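Fixing the dropped object fault in your simulated drawer task

If you have come to this page you have probably got the same trouble we had, so put the kettle on and we'll go through it together. The fault is this: a two-handed robot picks something up with its left hand, opens a drawer with its right, carries the object across and, somewhere on the way, lets it go. Sometimes the object lands on the table. Sometimes (and this was the one that drove us up the wall) it shoots off sideways at a speed no real object ever managed, and the run ends with a joint limit warning.

Our version lives in the Kokulum scene set, running under Studasik, but most of what follows should carry over to other simulators with a little renaming. I'm writing it up with a good deal of help from Shobha Bangera, who found the second half of the problem while I was still congratulating myself on the first.

What you will need

A saved run that fails, with the contact log switched on
The scene file for the drawer unit
The hand description files, left and right
An hour or two, and a notebook if you are the notebook sort

Step one: make it fail on purpose

Please don't start changing friction values straight away. I did, and lost most of an afternoon in December to it. Fix the random seed first, then replay the same run until you are sure it goes wrong at the same moment every time. Ours let go at step 380, well after the drawer had come open. If yours moves about from one replay to the next, check that the physics threads are set to 1 before you go any further.

Step two: pause before the drop and look

Stop the replay while the object is still in the hand and the drawer is already out. Turn the view so that you have both hands and the drawer front together, and save that state, as you'll be coming back to it often.
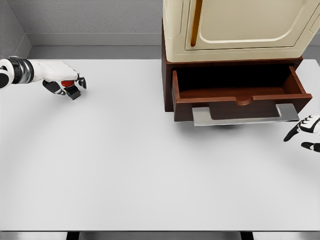 Paused with the drawer open: red-topped object in the left hand, right hand beside the drawer handle.

At first sight I could find nothing wrong with ours at this point, and that held me up for a while. A grip can look perfectly sound on screen and still be resting on very little. Switch on the contact display and see which finger pads are carrying the load. We had expected the thumb and the fingertips to share it. The log gave us only the thumb and one fingertip, with the others touching on one step and gone on the next.

Step three: check the collision shapes

This was the first real cause. The object has a round top on a darker base, and whoever built it (me, I'm afraid) had given the whole thing a single box for its collision shape. The fingers were closing on corners that you couldn't see. Swap the box for two short cylinders, one for the top and one for the base, then reload and replay from the saved state. If you use Avari to build your shapes, untick "merge children" or it will kindly turn them back into a box for you.

After that change the object stayed put in the hand on 4 replays out of every 5. Better, and I went home pleased.

Step four: look at the other hand

Shobha wasn't pleased, and she was quite right. She plotted the force on the right hand and found a spike of 215 newtons just after the drawer stopped moving. The right hand was still being told to pull after the drawer had reached the end of its travel. The push had to go somewhere, and it went back through the body and shook the left arm. So the hand that was doing the dropping had only half the blame!

To cure it, open the drawer controller and add a stop condition on drawer position, a little short of the hard limit. Then give the right hand a gentle release before the left arm begins its move. We ramp the pull down to nothing over 32 steps. Usha Rao tried a shorter ramp on her copy and the shaking crept back in.

Step five: put a guard in

If there is any chance your policy will end up on a real machine, do this bit even if everything now runs nicely. Set a force ceiling on each arm, and have the run stop and hold position when it is passed. Hold, please, and don't open the hands: a stop that opens the hands will drop whatever is in them. Keep people well clear during the first trials and have someone standing by the stop button.

If it still drops

Check the mass of the object, and look for a zero too many. Vimala Fernandes had one that weighed as much as a bag of potatoes. Kiani users should also look at the contact margin, which goes back to its default whenever the scene is re-exported.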